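Belmonte Washstand Set: README

Maintained by Milagros Lacson and Efren Buenaventura. Last edited 11/04/2026.

What it is

Recordings of a two-handed robot at a bathroom vanity, collected to see how far a machine gets with small tidying chores that people do without thinking. The set holds 2,826 episodes across 3 chores: moving the toothpaste, putting a toothbrush in a mug, and wiping the worktop.

Views

Each episode has a head view and a wrist view. Both show the same room.
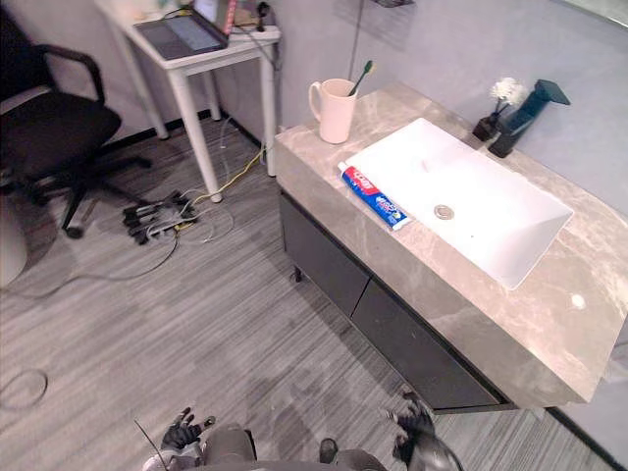
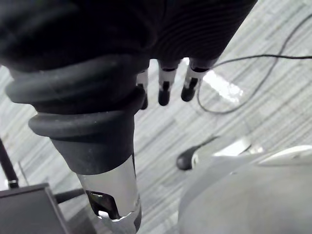
Head view (first) with toothpaste, mug and basin; wrist view (second) with the fingertips over the carpet.

Can it do the chores yet?

Partly. Moving the tube is the most dependable of them. The toothbrush goes wrong more often, mostly when the handle turns in the fingers before it reaches the mug. Wiping is slow and misses the corners. An episode is stopped after 60 seconds, finished or not, and failed ones are kept and marked as such.

Known problems

One room, one vanity. Don't expect results to carry over to a real family bathroom.
The taps are never used.
In 4 episodes from September the wrist view lags behind the head view.

Labels were checked by Jocelyn Mercado. Send corrections to Efren.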